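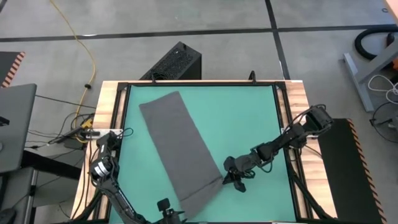 **Lesia Ivanyshyn**
Product texts and customer letters, Palamarchuk

# Nurkura wrap scarf

The Nurkura is a long, wide scarf which you can wear as a scarf, as a shawl or as a light cover over the shoulders. We have sold it in our shop for several seasons, and this year it comes back with a softer finish and a slightly wider shape. It is meant for the months when a coat is too much and a cardigan is too little, but many customers tell us that they wear it the whole winter inside the office.

The scarf is woven, not knitted. This is a thing people ask us often, so I write it at the beginning. A woven scarf hangs more flat and does not stretch when you pull it. It also does not catch so easily on earrings or on the zip of a bag. If you look for a thick, chunky knit, please see our Pundik collar instead, it will make you happier.

## Fabric

Wool and cotton mixed, with a little more wool than cotton. The wool gives the warmth and the cotton makes it calm against the skin. I have a sensitive neck myself and I can wear it all day, but every skin is different, and if plain wool always itches you, I would advise to try it first in the shop or to order one of our small fabric pieces. They are free, you only pay the stamp.

The short ends have a narrow fringe, twisted by hand. The long sides are closed with a small flat hem. In the first season the hem was a bit stiff and some of you wrote to us about it. Leena Manninen, who designs our scarves, has changed the thread and now the sides fall much better.

## Size

One size only. On most adults the scarf goes once around the neck with both ends reaching to the hip. Worn open, it covers the shoulders and the upper arms. Taller customers, please do not worry, there is enough length. Smaller customers sometimes find it a lot of fabric at first. For them I suggest the second way of wearing below, which takes away some of the volume.

## Ways to wear it

**Once around.** Put the middle of the scarf at the front of the neck, cross the ends behind and bring them forward again. Leave it loose. It looks better when one end is a little longer than the other.

**Folded in half.** Fold it along the length, then once again across. Lay it around the neck and pull both ends through the loop. Good under a coat with a narrow collar.

**As a shawl.** Open it completely, lay it over the shoulders and close it with a pin or brooch. Please use a pin with a smooth needle and go between the threads, do not push through them by force. A belt at the waist works also very well over a simple dress. We did this in the shop window last October, and the belt got more questions than the scarf. It is the Luno belt, in brown or in black.

**On the bag.** Tied to the handle when the afternoon gets warm. Make a flat knot and let the fringe hang free.

## Colours

- Ink
- Moss
- Oat
- Rust
- Plum (new)

Ink is a very dark blue and not black, although on many screens it looks black. Oat is a warm, light shade, nearer to cream than to beige. Rust has given us the most trouble, as each dye lot comes out a little different. If you order two scarves in Rust and want them to match, write it in the order notes and Pui-shan Kong will choose them from the same lot.

Plum was asked for by customers, mostly by letter and in the shop. We dyed only a small quantity, to see if it goes well.

## Care

Wash by hand in cool water with a mild wool soap. Do not rub and do not wring it. Press the water out in a towel and dry the scarf flat, away from the radiator. The fringe can be combed with the fingers while it is still damp.

A wool programme in the machine is possible if you trust your machine, in a closed washing bag and with no spinning, or with the lowest one. We do not replace scarves that have become felt in the wash, I am sorry to say it so directly.

Iron it from the back side with a damp cloth between. For the summer, put it away clean and folded in a cotton bag. Do not hang it for months on a hook, the weight will make a point in the fabric which is difficult to take out.

Small threads on the surface can appear in the first weeks, mostly where the strap of a bag goes. Pull them gently to the back side with a needle. Please do not cut them.

## Delivery and returns

Orders normally leave our workroom after 2 working days. If the colour you want is being dyed, the waiting time is around 20 days, and we write to you before we take any payment. You can cancel at this point without giving a reason.

Returns are accepted when the scarf is not worn and not washed. Put the paper label back in the parcel, even if it is no longer attached. Perfume is a problem, so kindly try the scarf on before you put perfume and not after. Exchanges for another colour are free the first time.

Gift wrapping is in brown paper with a cotton ribbon. If you would like a written card with it, tell us the words and we will write them by hand. Lâm Cao has the best handwriting of all of us, so the cards usually go to his table.

## Repairs

A pulled fringe or an open hem we repair without charge for the first two years. After this time we ask a small price, depending on the work. Holes from moths can often be closed too, but the place will be visible when you look from near. Send the scarf clean, please, with a note where the damage is. Bianka Hegyi answers all letters about repairs, and she prefers to get a photo first.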